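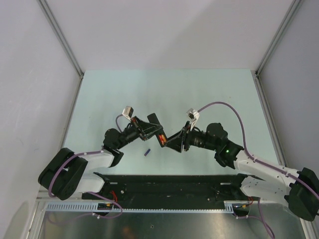
4. Setting up the conflict-of-interest register

Posted in July by Menaka Marikar

Search the guide Enter keyword Go

This section assumes you have finished section 3 and that Tandent Register now has at least one administrator who is not also the person being investigated. If it doesn't, go back.

4.1 Add your clients

1. Open Clients and choose Import. The file must be a plain spreadsheet with one client per row. Merged cells will be rejected, however nice they look.

2. Map the column called Parent Company. Leave it blank and Register will treat Kadlec Holdings and Kadlec Freight as total strangers, and so will your auditors, right up to the day they don't.

3. Press Check Names. Resolve each match by hand.

Note: Accented names import correctly only if the file is saved as UTF-8. Sarmīte Vanags in our support office has appeared in test data as Sarm?te for long enough to have opinions on this.

4.2 Set the declaration rules

4. Under Rules, enter the gift threshold. The default is 85, in your local currency. Dinner counts. So does the second dinner.

5. Enter the declaration window. We ship it at 30 days. You can go down to 22, below which the reminders start arriving before people have opened the first one.

6. Choose who reviews declarations from partners. The field will not accept the partner's own name, an assistant's login or "n/a".

Caution: Changing the threshold does not reopen old declarations. To do that, run Recheck from the Tools menu, preferably in the evening. On a large register it locks every record until it finishes.

4.3 Turn on retention

7. Set Keep Closed Cases to the period your lawyers gave you in writing. The factory setting is 180 days and is meant for trial accounts.

8. Tick Hold on Notice. Once a regulator's letter is logged, nothing linked to that client can be deleted – by you, by us or by the senior partner at 11 p.m.

9. Save, sign out, and sign in again as an ordinary user. Try to delete something. You should get a gray box and a reference number. If you get a cheerful green tick, repeat step 8.

Caution: A hold covers records inside Register only. Email, phones and the filing cabinet in the Korkcombe office are your problem.

Go on to section 5, Anonymous reports.

Comments (3)

Rasa Petrauskas
Step 2 should be in bold. We found 22 linked companies after we had already signed the engagement letters.

Prasetyo Kusuma
Does Recheck email everyone it flags? Asking before I press it.

Kadri Paju
@Prasetyo yes, unless you switch off Notices first. I pressed it.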